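Search this site Enter keywords Go

Tan & Vitard > Who we are > About us

About us: small boards, big bench, Clummont
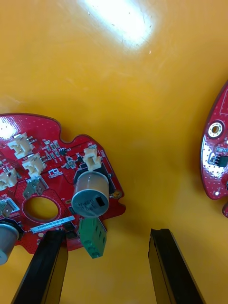

3 min read

I've put off writing this page for ages, partly because I'd sooner be fixing something and partly because every "about us" I read sounds like it was written by a bank. So I'm just going to tell you what we do.

We're Tan & Vitard, an electronics workshop in Clummont, upstairs from the old tyre place on the Fultidville road. We design, repair and teach people about printed circuit boards. Short runs mostly. Our biggest job so far was 400 boards for a mob who make irrigation timers, and I was seeing solder joints in my sleep by the end of it (they were lovely to deal with, though, and they've been back!).

I started out fixing guitar pedals on the kitchen table, then took over the spare room, then the hallway, and at that point a proper workshop started to look cheap. We moved in one February, in the middle of a heatwave, with no air con and 86 drawers of parts to get up the stairs. I'd do it again, but in July.

People ask why I like odd-shaped boards so much. A rectangle is easier to lay out and cheaper to have made, no argument from me. But things have to fit inside other things, and when you've got a curvy case you end up with lobes and bites and a whopping great round hole through the middle of your nice tidy layout. I love that part of the job. You shuffle the little resistors and capacitors into rows, find somewhere sensible for the plugs, and print the labels in white so whoever opens it up next has half a chance. Red is my favourite colour for a board, by the way – the white lettering really pops on it – but we'll do whatever colour you like.

If you bring us something to repair, we look before we touch. Connectors first, then anything tall that could've copped a knock, then the tiny stuff under the magnifier. If it isn't worth fixing I'll tell you so, and you can take it home or leave it in our parts bin.

We also run a beginners' soldering class on Saturday mornings. It's 2 hours long and there's a biscuit tin. You don't need to bring tools, just closed shoes and your glasses if you wear them. Kids are welcome with a grown-up, and the grown-ups usually get more into it than the kids do – I've had to pry the iron out of a few hands at closing time.

The workshop is open Tuesday to Saturday. The bell doesn't work (yes, I know, an electronics workshop), so give the door a decent thump and come on up. Parking's out the back, next to the tyre racks.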